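6.3 Setting up the wrist view and the gripper mask

This section explains how to prepare the wrist camera stream before you use the Lostier grasp planner for the first time. The work is done in the Desier console. You need an arm that is already calibrated (chapter 4) and a plain surface without objects in the working area.

Do this setup again when you change the fingers, when you loosen the camera mount, or when the lamps in the room are moved.

Caution: Enable hold mode before you put your hands near the gripper. The console does not stop the arm when you only close the preview window.

6.3.1 Take the background view

1. Start the console and select the arm profile. In our files the profile is named Marty. If you made your own profile, use that name in all commands below.

2. Open Perception > Wrist > Preview. Wait until the status field shows STREAMING.

3. Move the arm to the pose named look_down. The camera must look at the plain surface and at the gripper at the same time.

4. Turn off automatic exposure and set the exposure value to 91. If the surface becomes completely white in the preview, go down in small steps until you can see its texture again.

5. Check the preview. The links should stand on both sides of the housing, and no loose cable should cross the upper part of the picture.

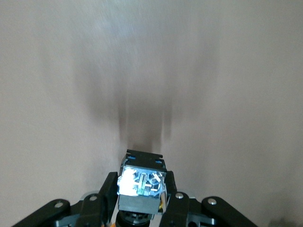

Figure 6-4. Wrist view over a plain surface, with the gripper at the bottom and its shadow above it.

6. Press Capture. The console saves the background view in the profile folder and writes the exposure value next to it.

Note: A soft shadow like the one in Figure 6-4 is acceptable. It is handled in 6.3.3 and you do not have to remove it with extra lamps. A shadow with a hard border is more difficult for the planner. In this case change the direction of the light and capture again.

6.3.2 Make the gripper mask

The mask tells the planner which pixels belong to the robot. Pixels under the mask are never used as grasp candidates.

1. Open Perception > Wrist > Mask and load the background view.

2. Press Auto. The tool draws a first outline. It normally finds the black links well, but bright spots on the housing and on the pivot screws can be left out as small holes.

3. Select Fill holes. Look at the reflective panel on the front of the housing and make sure that the mask covers all of it. Reflections in this place change when the arm turns, and the planner can take them for a small object.

4. Set Grow to 5 pixels.

5. Move the fingers slowly from closed to open with the slider. The tool adds the new link positions to the mask - do not touch the arm during this step.

6. Press Save mask.

Caution: Do not draw the mask over the shadow. The mask is fixed but the shadow moves with the height of the arm, so you would lose a large area where objects can be.

6.3.3 Shadow filter

1. Open Planner > Filters and switch on Soft shadow.

2. Set Darkness limit to 112. Lower values keep more dark objects, higher values remove more shadow.

3. Run Test plan over the plain surface. The result list should be empty.

4. If the list shows a candidate inside the shadow, raise the limit by 2 and repeat the test. If it shows a candidate on the gripper, go back to 6.3.2.

5. Put one dark object on the surface and run the test again. The object must now be found. If it is missing, the limit is too high.

Note: The limit is saved together with the exposure value. When you change one of them, the console marks the other one as OLD and the planner will not start.

Known problem: with the profile editor from the Platstead package, the mask is sometimes saved without the open finger positions. Save it from the Mask page. Reported by Borislav Stoyanova.

Section last changed: Friday, March 13, 2026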